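Informe de avance del proyecto Vida
Entidad beneficiaria: Plamedix
Destinatario: Bevton, programa de apoyo a aplicaciones móviles
Fecha: 15/05/2024

1. Objeto y alcance

El presente informe recoge el estado de la aplicación Vida, destinada al registro de actividad física y descanso en teléfonos inteligentes, y cubre el trabajo realizado desde la entrega de marzo. La subvención contempla 4 fases, de las cuales 3 están cerradas. La cuarta, correspondiente a la prueba abierta en Narnside, sigue en curso.

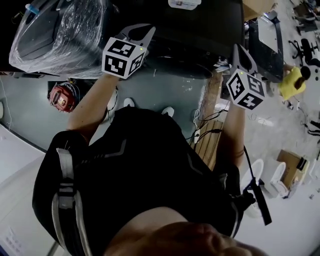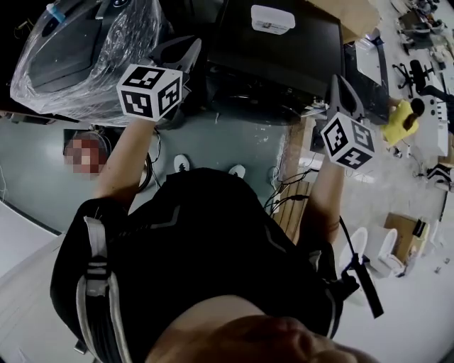 2. Desarrollo de la aplicación

La versión actual unifica el código de las dos plataformas en un único repositorio. El módulo de recuento de pasos se ha reescrito para leer el coprocesador de movimiento del teléfono en lugar de consultar el acelerómetro de forma continua. El cambio reduce las activaciones del procesador principal y, con ello, el consumo en segundo plano. La medición de batería se repite en cada compilación con el mismo guion automatizado: pantalla apagada, datos móviles activos y sincronización cada 30 minutos.

La sincronización con el servidor presentaba un defecto en los cambios de huso horario. Cuando el usuario modificaba la hora del sistema, las sesiones de descanso que cruzaban la medianoche se duplicaban en el historial. La corrección consiste en almacenar la marca de tiempo en UTC junto con el desfase local y resolver la presentación en el cliente. Los registros anteriores se han migrado por lotes; queda pendiente revisar las cuentas vinculadas a más de un dispositivo.

La pantalla de resumen semanal se ha simplificado. Se ha retirado el gráfico circular y se conserva el de barras, que resulta legible con el tamaño de letra ampliado del sistema. El modo oscuro está implementado salvo en los formularios de alta.

3. Prueba abierta en Narnside

La inscripción se cerró con 1.000 participantes, el máximo previsto en la memoria técnica. La distribución se realiza mediante los canales de prueba de las tiendas de aplicaciones, de modo que las actualizaciones llegan sin intervención del usuario. Los informes de error se reciben de forma anónima y se agrupan por modelo de terminal y versión del sistema.

La incidencia más frecuente es la interrupción del servicio en segundo plano en teléfonos con gestión agresiva de energía. En esos modelos el sistema cierra la aplicación y el recuento queda incompleto hasta la siguiente apertura. Se ha añadido un aviso que dirige al ajuste correspondiente —el texto varía según el fabricante— y se estudia recuperar los datos perdidos a partir del historial del propio sistema.

4. Protección de datos

Se ha completado la revisión de permisos. La aplicación ya no solicita la ubicación precisa durante la instalación; la pide únicamente al iniciar una ruta. La exportación de datos en formato CSV funciona en ambas plataformas. El borrado de cuenta elimina los registros del servidor principal de inmediato y los de las copias de seguridad a los 30 días.

5. Desviaciones

La integración con relojes acumula 3 semanas de retraso respecto al cronograma. El origen está en un cambio de la biblioteca de comunicación Bluetooth, que obligó a rehacer el emparejamiento. No se solicita ampliación de presupuesto: las horas adicionales se compensan con la partida de diseño, ejecutada por debajo de lo previsto.

6. Tareas para el próximo periodo

Cierre de la migración en cuentas con varios dispositivos.
Modo oscuro en los formularios de alta.
Emparejamiento estable con relojes y prueba de reconexión tras pérdida de señal.
Entrega a Bevton de los resultados de Narnside, con los datos agregados en anexo.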